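Stirnimstead Games Library: your questions answered

Last updated 5/8/20

We get a lot of the same questions by email and over the counter, so Barry Tunstall and I sat down with a pot of tea and wrote out the answers properly. If yours isn't covered, do write to us or pop in during opening hours. We're a friendly lot and we like being asked things.

What is the games library?

It works just like a book library, only with board games, card games and puzzles. You join, you choose something from the shelves, you take it home and play it to bits (not literally, please!) and then you bring it back so that somebody else can have a turn. We began with a couple of shelves at the back of the reading room and we've now got 600 titles, which still surprises me when I say it out loud.

Do I have to live in Stirnimstead to join?

Not at all. We have members from all the villages along the bus route and a few from much further off who visit their grandparents here in the holidays. All we ask is that you can get the games back to us without too much trouble, and that you bring something with your name and address on it when you sign up.

How much does it cost?

Membership is £18 a year for a household, and that covers everybody under your roof, lodgers included. There's no charge for each loan. If the fee is difficult for you just now, have a quiet word with whoever is on the desk and we'll sort something out. You won't be asked to fill in a form about it.

How many games can I take home at once, and for how long?

You can have 2 games out at a time, for three weeks. If you're in the middle of one of those enormous story games that go on for months (I'm looking at the Vasiliu household here, and Bogdan knows exactly why) you can renew by phone or email as often as you like, so long as no one else has put their name down for it.

Can I reserve something?

Yes, and it's well worth doing for the popular ones. There's a reservations book on the desk, or you can email us the title. We'll hold it for you for a week once it comes in. The waiting list for Mulligan is rather long at the moment, as we only own the one copy and it went down terribly well at the summer open evening.

What happens if I lose a piece?

Please don't lie awake over it. Pieces go astray in every home, and the usual places are under the sofa, inside the hoover and in the dressing-gown pocket of whoever put the game away. Have a good look, and if it doesn't turn up, put a note in the box saying what's missing. We keep a drawer of spare dice, counters and sand timers and can usually find a stand-in. What we'd really rather you didn't do is say nothing, as the next family then finds out halfway through setting up.

We only charge when a game can't be played any more, and even then we ask for what a second-hand copy would cost us.

Do you check the games when they come back?

We do. Every game has a list of its contents tucked inside the lid, and one of us goes through it before it returns to the shelf. Some take a minute. Trostier has 133 pieces, and Vasilică Radu is the only one of us who can get through it without losing his place and having to start again, so please be patient if you've asked for that one and he's on his holidays.

Could you help me choose something? I haven't played anything since I was at school.

With pleasure, this is the part we like best! Tell us who'll be playing, how old they are, how long you've got before somebody wants their tea, and whether your lot prefer to play against each other or all on the same side. For a mixed group with younger children we very often suggest Fellex, which has simple rules and finishes before anyone gets cross. Chess and draughts sets are always available, and we have several sizes, including a big one with chunky pieces that's easier on stiff fingers. 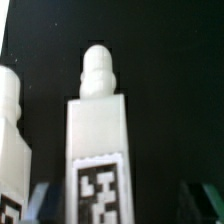
If you find small print hard going, ask for one of the large-type rule sheets as well. Florin Marinescu has been typing them up for us over the past year and has got as far as the letter M, with a few later ones done out of order for people who asked nicely. He's happy to take requests.

Can I come and play at the library instead of borrowing?

You can indeed. There are tables by the window that anyone may use during opening hours, whether you're a member or not, and there's nearly always someone glad of an opponent. Damian Gruber runs a beginners' chess table once a month and will start you from the very beginning, with how each piece moves. Hot drinks are fine at the tables if they've got a lid on.

Do you take donations?

Yes please, provided the game is complete or very nearly so. We can't take jigsaws unless you've made them up yourself and know that all the bits are there, and we already have more copies of the well-known property-buying games than we could lend out in a lifetime. Our next swap table is in October, and anything we can't use will go on that.

How do I get in touch?

Email is quickest, or leave a message on the answering machine and one of us will ring you back. You can also put a note through the side door if the front is locked.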